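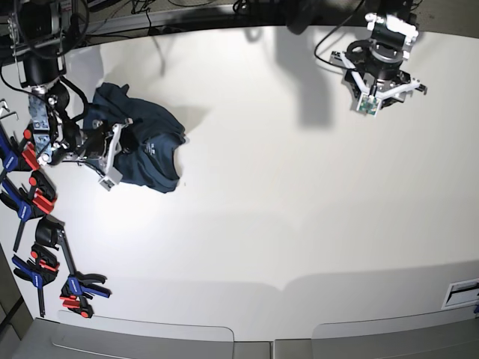 Subject: Re: Folding of staff shirts before issue
To: Linen Room Notices (all branches)
From: Mevby Textile Services, Linen Office

Dear subscribers,

The Linen Office has received the message quoted below from the Cudstead linen room and is replying to the full list, as the same points have been raised by Pallville and will apply to every room that issues short-sleeved shirts this season. The procedure set out here replaces the shirt section of the folding notice sent in March. The sections on aprons and tablecloths remain in effect.

The Cudstead linen room wrote:

We have 753 navy shirts to fold and shelve before the next issue. The March notice asks for a fold in thirds, with the sleeves tucked under, but our shelves are the narrow Furtună units and a shirt folded in thirds hangs over the front. We have tried folding in half lengthwise first. The stacks fit, although the collars end up on alternating sides and the piles lean after a short time. We would also like to know whether shirts may be taken from the cart and folded directly, or whether each one must be spread out first. Some of our staff do it one way and some the other, and the finished sizes do not match. Finally, please confirm whether face towels are to be kept on the same shelf.

End of quoted message.

The Linen Office responds as follows.

Spreading out. Every shirt is to be spread on the table before the first fold. A shirt that comes off the cart in a heap should be lifted by whatever part is easiest to reach, laid down, and then searched for its hem. The hem is the most reliable starting point on a knit shirt, as the two side seams can be followed from it up to the sleeves. Looking for the collar first tends to take longer, particularly when a sleeve has been pulled inside the body.

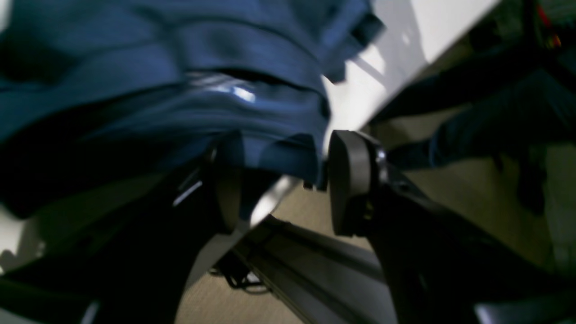

Shirts are not to be shaken out over the floor. Where a shirt must be lifted clear of the table in order to free a twisted sleeve, it should be held over the tabletop and lowered again as soon as the sleeve is loose. Dark cotton collects lint readily, and a shirt that has touched the floor goes back to the wash cart even if no mark is visible.

Smoothing. One pass of the flat hand from the collar to the hem is sufficient. Small creases may be left. Deep creases along the side seams should be worked out by pulling gently at the shoulder and the hem together. Please do not pull on the neckband, which stretches and does not recover.

The narrow fold. Rooms with Furtună shelving are to use the following method, which has been tried at Pallville on 300 shirts and found to fit the shelf depth:

Lay the shirt face down with the hem toward you.
Bring one side in to the center of the back and turn the sleeve down along the body.
Repeat with the other side, so that the two edges meet without overlapping.
Bring the hem up to the middle of the shirt.
Fold once more, up to the base of the collar, and turn the shirt over.

The half fold described in the Cudstead message is not approved. It places the whole thickness of the collar on one side, and alternating the direction corrects the lean only while the stack is short. Stacks are to be no more than 8 shirts high in any case – this limit applies to both types of shelving.

Rooms with standard shelving may continue with the fold in thirds. No room should use both folds for the same size of shirt. Where stock has already been folded by the earlier method, it may be issued as it is and need not be folded again.

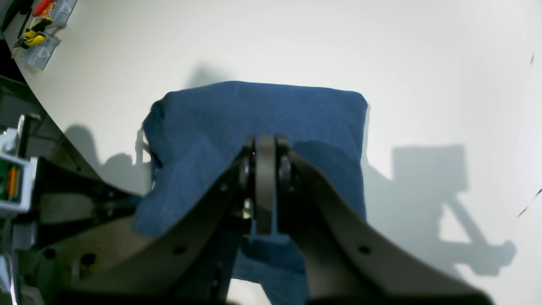

Towels. Face towels are to be kept on a separate shelf from shirts, below them where the room allows. A towel is folded once across its length and once across its width, with the selvage edges turned inward and the plain folded edge facing the front of the shelf. Terry cloth holds its shape poorly when it is folded small, and a third fold makes the stack springy and difficult to count. If one edge bunches, open the towel fully and begin again; pressing down on the bunched side flattens the top layer only.

Size labels. Several rooms have asked about loose labels. A label found on the table should be matched to its shirt before the next shirt is taken from the cart. If it cannot be matched, the measurement from armpit to armpit is to be taken with the shirt lying flat, and the size written on the replacement slip.

One further point has reached this office by telephone from 3 branches, and the response is given here for the benefit of all. 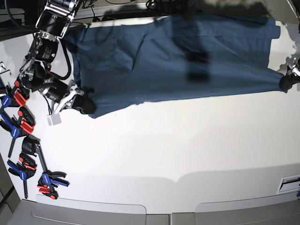

May two members of staff fold one shirt together, each holding an end?

This is permitted for spreading and smoothing, and it is helpful with the larger sizes. The shirt should be held level and laid down without being stretched, after which one person completes the fold.

Each linen room is asked to post this message beside the folding table and to remove the March shirt section. Requests for additional shelf dividers should be sent to the Linen Office by reply to this list, stating the type of shelving and the number of shelves in use.

Linen Office
Mevby Textile Services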